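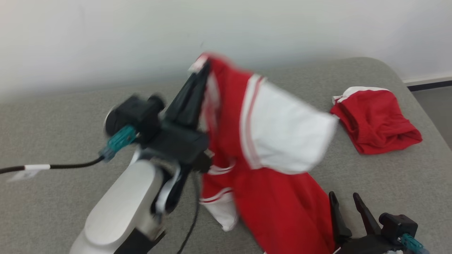

# Drulalus 徒步旅行背包

出门走路的人都有一个阶段，家里的背包越攒越多，每次出发前还是站在柜子前发愣：大的太大，小的塞不下雨衣，带轮子的一上石板路就哐当哐当响，整条街的人都从窗户里看你。Drulalus 是给从一个村子走到下一个村子的人做的，白天走山路，晚上住客栈或者山屋，第二天早上吃完面包又上路。不背帐篷，不背炉子，衣服带得不多，可是得带一件能穿去吃晚饭的。

我们在 Fistdale 开店，背包墙上什么牌子都挂过，挂得最久的就是它。空包重 1000 克，装满之后我建议总重不要超过 9 公斤（后面会细讲为什么）。制作方是 Dullent，一家小工坊，话不多，改东西倒是改得很勤。

## 适合什么样的旅行

先说我自己怎么用吧。我背着它走过 Mathebula 步道全程，从谷底的葡萄园一路上到 2000 米的垭口，再从另一面下去，住的地方有农家、有山屋，还有一晚是在一位面包师傅家楼上的房间（早上根本不用闹钟，香味就把人叫醒了）。那一趟我带了换洗衣服、一双轻便凉鞋、一本书、雨衣、薄羽绒、洗漱包和相机，晚上进村的时候肩膀还有力气去广场上再绕一圈。

它最擅长的就是这种行程：

- 村到村的多日徒步，每晚有床睡
- 火车加步行，中途要在小站换车，行李得能上架子
- 住山屋，需要自带睡袋内胆和一双室内鞋
- 城市里住几晚，白天把包当日用包背出去

露营不太合适。硬塞也能塞进去一顶很小的帐篷，我见过有客人这么干，回来的时候高高兴兴的，可是他把换洗衣服全省了。冬天的雪鞋、冰镐也别指望它，外侧没有专门的挂点。滑雪旅行请看别的包。

## 背负系统

最让我喜欢的地方在背板。中间留了一条竖直的通风槽，两侧是薄薄的网面垫，贴着背但不闷。夏天走南坡谁都会出汗，这一点没有哪个背包能变魔法，可是停下来喝口水的工夫，背后就凉快了，再背上去不会有那种冷冰冰湿嗒嗒的感觉——走过的人懂的！

背长可以调，调节带藏在背板后面，靠一大片粘扣固定。第一次调的时候有点费劲，粘得很牢，要把手掌整个伸进去才能把它撑开。调好以后就别老动它了。来店里的话，我们会往包里装上沙袋，让你背着在门口那段坡上来回走，走到哪里不舒服，当场改。

腰带做得比看上去硬。刚上身会觉得“哎，怎么这么挺”，走过一个上午就顺了。左右各有一个小袋，右边那个刚好放得下山屋的印章本和一支短铅笔，左边那个我放零钱和唇膏。大屏手机放不进去，这个要提前说。

胸带可以上下滑动，扣子上有个哨子，声音很尖。请别在山屋里试吹。

### 怎么调肩带

很多人买了很好的包，肩带却从头到尾没动过，走得脖子酸疼，回来怪包不好，我听了真着急。步骤其实很少：

1. 把所有带子松开，包里装上平时要背的东西。
2. 背上以后先扣腰带，让它包住胯骨上沿，拉紧。
3. 再拉肩带，拉到贴肩就停。
4. 扣上胸带，能正常深呼吸就对了。
5. 最后轻轻收一收肩带上方的调节带，包的上半部分会往身体靠过来。

上坡的时候我喜欢把调节带放松一点点，下坡再收回来。各人习惯不同，有人觉得反过来更舒服，也挺好。走路的时候边走边试，一条长长的碎石下坡是最好的教室。

## 分隔和口袋

主仓从顶上开，也能从正面拉开一道弧形拉链，像翻开一本书那样掀起来。住山屋的人会感激这个设计的，多人间熄灯以后摸黑找牙刷，不用把袜子一只一只掏出来摆在别人床上。

底部有一个独立的小仓，中间的隔布用拉链连着，拉开就和主仓通了。我的习惯是把鞋子放在那里，也有人放睡袋内胆和毛巾。湿的雨衣我不建议塞进去，外面正前方有一个弹力大袋，雨停了就把雨衣往里一揣，边走边晾。

两侧的水壶袋开口是斜的，背着包伸手就能够到壶。细瘦的瓶子也待得住，袋口的松紧带收得比较紧。走灌木多的路段要稍微留神，弹力布怕刺，我自己那个包左侧就勾出了一小撮毛，用剪刀修平之后没有再扩大。

顶盖里外各有一个袋。外面的放帽子、地图、干粮，里面的放证件和钥匙，钥匙有个小钩子可以挂着。地图袋的深度正好够一张折好的步道图，我特别拿本地那张试过，拿出来的时候不会卷边。

说到地图，多讲一句：Mathebula 步道在林子里有几段信号很差，纸质地图还是带上吧，重不了多少，摊在山屋的长桌上还能跟邻座的人聊起来。我好几个一起走过路的朋友就是这么认识的。

## 面料和防雨

主体是细密的格纹尼龙，底部换成了更厚的一层，往石头上一搁也不心疼。面料本身能挡小雨，持续的雨就要用防雨罩了。罩子收在底部的小袋里，有一根短绳和包身连着，风再大也刮不走。不喜欢的话绳子可以解开。

拉链不是完全防水的，这一点 Dullent 写得很坦白，我也照样告诉大家。重要的东西我一律另外装袋：护照一个袋，羽绒一个袋，干袜子一个袋。秋天走垭口，雨有时是横着来的，什么罩子都拦不住从背板那边渗进来的一点水，而到了山屋能换上一双干袜子，那种幸福啊，热汤都要排在它后面。

颜色目前有苔绿、砖红和石灰三种。苔绿最耐脏，砖红在雾天看得最清楚，石灰色很好看，也最容易留下巧克力的痕迹。

## 打包参考

常有客人写信来问到底该带什么。下面是我夏末走多日步道的清单，住宿都有床有毯子，按自己的情况增减就好。

**穿在身上的**

- 速干上衣和长裤
- 已经磨合好的徒步鞋
- 遮阳帽
- 羊毛混纺袜

**底仓**

- 凉鞋或者室内拖鞋
- 睡袋内胆，山屋一般都会要求
- 小毛巾

**主仓**

- 换洗上衣和内衣
- 一条晚饭穿的裤子或裙子，面料要不怕皱
- 薄羽绒或抓绒
- 羊毛袜
- 洗漱包，洗发皂切一小块就够用
- 急救包，水泡贴多放几片
- 一本书，薄的

**顶盖和前袋**

- 雨衣、雨裤
- 手套和薄帽子，垭口上七月也会用到
- 防晒霜
- 坚果、硬面包、一块奶酪
- 头灯
- 现金，山上的小屋不一定能刷卡

重的放在靠背的中段，轻的放外面和底下。书和洗漱包我都贴着背板放。顶盖别塞得太满，不然抬头看山的时候后脑勺会顶到它，走岩壁底下的那段路尤其可惜，那些石塔傍晚会变颜色，谁都想仰着头看。

水怎么算呢？步道沿途的村子几乎都有饮水泉，石槽上会标明能不能喝。谷底路段我只装半壶，翻垭口那天才装满。水是包里最重的东西，能少背就少背。

## 关于 9 公斤

前面说了总重别超过 9 公斤，连水和吃的都算上。包是撑得住更多的，缝线很结实，可是腰带和背板的厚度是照着轻装来设计的，再往上加，重量就从胯骨跑到肩膀上去了。用家里的体重秤就能称：先自己站上去，再背着包站一次，减一减就知道了。

超了怎么办？我会先把“万一用得上”的那一堆拿出来看看。第二条牛仔裤，吹风机，整瓶的护肤品，还有那种什么都能切的多功能刀。通常拿掉这些就够了。再超，就看看同伴之间有没有重复的：急救包、充电头、防晒霜，一起走的人合用一份完全可以。我和 Palesa Tshabalala 走秋季那次就是一个人管药，一个人管吃的，晚上碰头分配，路上还多了点话题（主要是争论奶酪该谁背）。

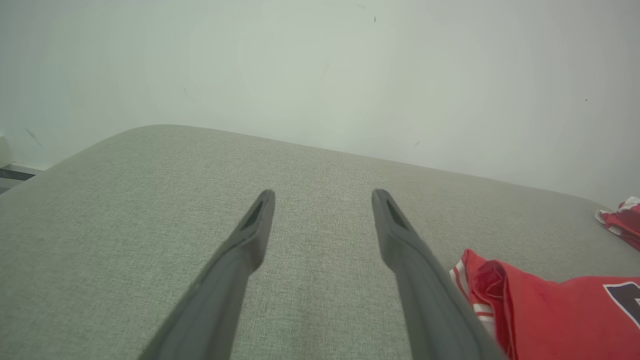
Siyabonga Kruger 来信说，他那只 Drulalus 已经背了好几个季节，最磨损的地方是腰带扣旁边的织带，边缘起了毛，别处都还好；他还提醒大家，底仓那道隔布拉链要经常全拉开抖一抖，小石子和面包屑都爱往那里钻，卡住了别硬拉。他唯一的抱怨是顶盖的内袋，拉头太小，戴着手套捏不住，后来自己系了一小段绳子才算解决。

谢谢他！绳子的办法我试了，真好用，一小截旧鞋带就行。我把这个意见转给了 Dullent，他们回信说下一批会换长一点的拉片。旧款的朋友来店里的话，跟我们要一截绳子就好，柜台抽屉里有一团各种颜色的。

## 尺寸怎么选

有短背和长背两个版本，容量一样，差别在背板和肩带的弧度。请量背长，别看身高，高个子短躯干的人多得很，我就是。

量法：低头，摸到脖子后面最突出的那块骨头，从那里往下量到胯骨上沿的水平线。最好请别人帮忙，自己量老是歪。把软尺贴着背走，别拉直。落在两个版本交界处的人，我一般建议先试短背，腰带能坐稳比什么都重要。

肩带有窄宽两种间距，可以拆换。肩膀比较窄、或者老觉得肩带往外滑的人，试试窄的那副，感觉会差很多。

## 坐火车、坐巴士、坐缆车

徒步旅行有一半乐趣在路上的车里，我是真心这么觉得。Drulalus 横着放能上大多数火车的行李架，竖着能夹在两腿之间。山区小巴有时要求把包放进底下的行李舱，记得先把胸带扣好，肩带收短，再把腰带反过来绕到包前面扣上，不然下车的时候你的带子会跟别人的登山杖缠成一团，司机还在按喇叭。

去山上的缆车，早班人少，视野也最好。上车前把包从背上卸下来抱在身前，大家都能站得松快些。出站以后别急着走，高处的空气跟谷底差得多，先坐一会儿，喝口水，把羽绒掏出来放到顶上。

飞机的话各家规定不一样，出发前自己查一下。包身没有硬架，装得不满可以压扁不少，腰带也能往里折。登山杖多半得托运。

## 保养

回家第一件事，把所有口袋倒过来抖一遍。真的是所有口袋。我有一年从腰带小袋里抖出一颗杏干，已经认不出来了。

平时用软刷子和温水刷就可以，肩带和背垫上的盐渍用一点点中性肥皂。别放洗衣机，滚筒会把背垫里的泡棉搅得变形。也别放在暖气上烤，挂在阴凉通风的地方，拉链全部打开，倒挂着干得最快。

拉链涩了就先刷干净，再用拉链蜡轻轻走一遍。蜡烛头也能凑合，只是容易粘灰。

长时间不用，不要压在柜子最底下。我把自己的挂在门背后，里面塞一件旧毛衣撑着形状，每次路过看见它，都忍不住想下一趟去哪儿。

外层的防泼水效果会慢慢变弱，看到雨水不再成珠、开始往布里渗，就该重新喷一遍处理剂了。在户外喷，喷完晾到没有味道再收。

## 维修

扣子、拉头、胸带这些小零件店里常备，坐在板凳上等一会儿就能换好。缝线开了或者面料破了个大口子，可以留在店里，我们一起寄回工坊。工坊修东西不赶时间，旺季尤其慢，打算 10 月以后再出门的人，最好趁夏天一结束就把包送来。

小破洞自己就能补：洞边清理干净，剪一块圆角的补丁（方角容易翘起来），里外各贴一片，按实了放一夜。补丁颜色不必配得太准，我挺喜欢那些补得花花绿绿的老包，每一块都有来历，坐在山屋门口的长凳上能讲一个晚上。

## 先租后买

拿不准的话先租一趟试试吧，我很赞成这么做。租用的包就是同款，背长当场调好，防雨罩也一并给。租期最长 12 天，走完 Mathebula 全程绰绰有余，中间还能在喜欢的村子多赖一晚。还包的时候请把口袋倒空，干不干净倒没那么要紧，泥巴我们来刷。

租过之后决定留下，租金可以抵进去。也有人租完发现自己更适合小一号的包，或者干脆爱上了当天来回的走法，那也很好，跟我们说说走得怎么样就行。

## 大家常问的

**能当唯一的行李吗？**

夏天可以，一两个星期没有问题，路上洗衣服就是了。客栈的洗手池加一根晾衣绳，羊毛上衣晚上洗了早上基本能穿。冬天衣服厚，会比较勉强。

**水袋装得进去吗？**

背板内侧有挂水袋的小环，右肩上方有出管口。我自己不用水袋，嫌洗起来麻烦，喜欢的人都说顺手。

**登山杖怎么固定？**

前面一侧有下环和上方的弹力扣，折叠杖和伸缩杖都能收。上巴士之前收好，杖尖套上胶头。

**孩子能背吗？**

短背版调到最小，个子已经长起来的少年人可以试试，小一点的孩子就太长了。带孩子走的话，给他们背一个自己的小包，放水壶和零食，走起来会神气得多。

**里面有放电脑的夹层吗？**

没有。水袋夹层可以放一台薄的平板，外面最好再包一层。走山路嘛，我还是劝你把电脑留在家里！

**徒步时相机放哪儿？**

我用一个小相机包，穿在腰带上，压在左边小袋的前面。胸前挂法也行，下陡坡的时候会挡住脚下的路，要小心。

**网上买的也能拿来店里调吗？**

当然能，什么地方买的都行，别的牌子的包也欢迎拿来。把你平时要背的东西一起带上，沙袋毕竟不会像一双鞋那样硌人。

## 规格

| 项目 | 内容 |
|---|---|
| 名称 | Drulalus 徒步旅行背包 |
| 制作 | Dullent |
| 空包重量 | 1000 克 |
| 建议总重 | 9 公斤以内 |
| 背长 | 短背、长背，均可调节 |
| 肩带 | 窄、宽两种间距，可拆换 |
| 开口 | 顶部开口，正面弧形拉链 |
| 底仓 | 独立，隔布可拉开 |
| 颜色 | 苔绿、砖红、石灰 |
| 随包附带 | 防雨罩、备用胸带扣 |
| 租用 | Fistdale 店内，最长 12 天 |

长背的砖红色暂时缺货，短背各色都有。要试背请避开中午，那会儿门口的坡晒得厉害，早上或者傍晚来最舒服，走完还能顺路去泉水边把壶灌满。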